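October, washroom vanity, bench notes

Second pass at the vanity in the Trikstead washroom. Purpose is to settle the storage layout before the shelf goes up, and to get the countertop back to something that can be wiped in one go. Adjoa Ackah asked for the notes to be kept with the Mahama fit-out pages, so they are going here and not in the Himero log.

Started at the ceiling end because the shelf brackets depend on it. Conduit route checked against the drawing. Drawing has the vertical drop 335 mm further along the wall than we measured it. Drawing is wrong, or was made before the drop was moved. Corrected in pencil on the wall copy, initialed, electronic copy still to do. No bracket fixings within 6 in of the drop until somebody has traced it properly.

Lighting level at the counter is acceptable for cleaning and for reading labels. Not measured. Meter is out with the Trimis job.
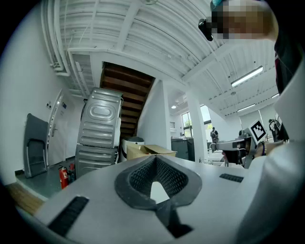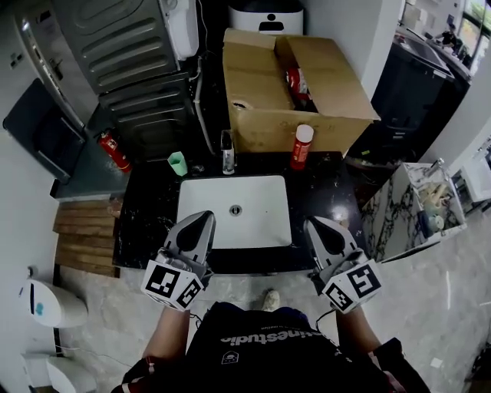 Counter clearance is the main open item. The stone is sound and the sink cutout needs no work, but the back edge has turned into a shelf by default. Soap dispenser stays where it is, in the middle behind the sink, since both hands reach it there. The mint-green cup can stay for now at the left. The red spray can with the white cap goes to the closed cabinet with the other aerosols. The cardboard box is the real offender: open flaps take up more of the marble than the box does, and the board will wick up any splash that gets behind the sink. Empty it, flatten it, take it out.

Cleaning trial on the marble. Neutral cleaner at the usual dilution, 3 minutes dwell, microfiber, rinse, dry. No dulling visible at a low angle with a flashlight. Do not use the descaler anywhere on this top. It is acidic and will etch the stone. Label on the descaler bottle is faded, replace label.

Sink drains at a normal rate from full. Overflow not tested. Silicone along the undermount joint was checked with a fingernail from the left front corner around to the right: firm, one short section on the right lifting slightly. Cut back and redo that section only.

Shelf: 13 in depth was proposed. Too deep over a sink, people will hit their heads on it when they bend to rinse. Suggest going shallower and hanging it off the side wall. Adjoa to confirm before the board is cut.

To do
Trace conduit drop, update electronic drawing
Remove box, move aerosols
Reseal right-hand section of sink joint
New label for descaler
Test overflow
Light reading at counter when meter is back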